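Notes from the Etley Choir

The count is in. Over the autumn the Etley Community Choir sang its way through 1,217 photocopied pages, which Ama Bonsu knows because she has the invoice from the print shop on Ruddock Street and has read it aloud to us twice. The second time was during the warm-up, so technically we were humming underneath it.

Her proposal is that we learn the music. Reaction from the basses was muted, but it usually is until bar 5.

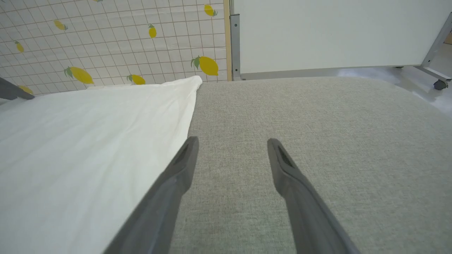

Failing that, folders are to come back at the end of each term with the same number of pages they left with. Pencil markings are fine. Whoever has been correcting the composer's harmony in green biro is asked to stop, or at least to be right.

On to the spring program. We open with Curach, the rowing song some of you will remember from the regional festival, where we took it at such a dignified pace that the boat would have drifted backwards. Ama has asked for it faster this time. She has also asked the tenors to favour the note on the page over the one next door, and both tenors have agreed to think about it.

The second half is lighter and has a part for hand bells. We own nearly 70 of these, inherited from the chapel, and could probably muster enough people willing to be seen holding one. If you can count to four reliably, please put your name on the sheet by the kettle. If you have put somebody else's name on the sheet by the kettle, she has noticed and is not coming to your birthday. 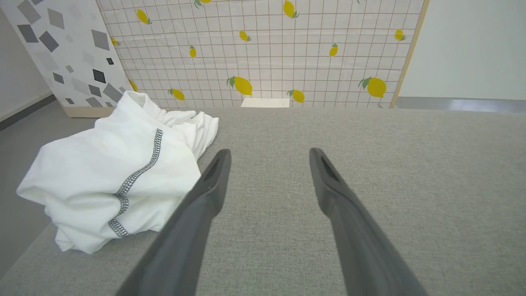
Rehearsals start again in April, 7:30 p.m. in the upstairs room. Zendance has the room before us and finishes at 7:25, so there will be the customary five minutes of people in leggings going down the stairs while people with thermoses go up. Keep right. Last year's attempt at a friendly chat on the landing held up both groups and cost us most of the Fauré.

Dues are unchanged. Cough drops are still bring your own, unwrapped before the quiet bits.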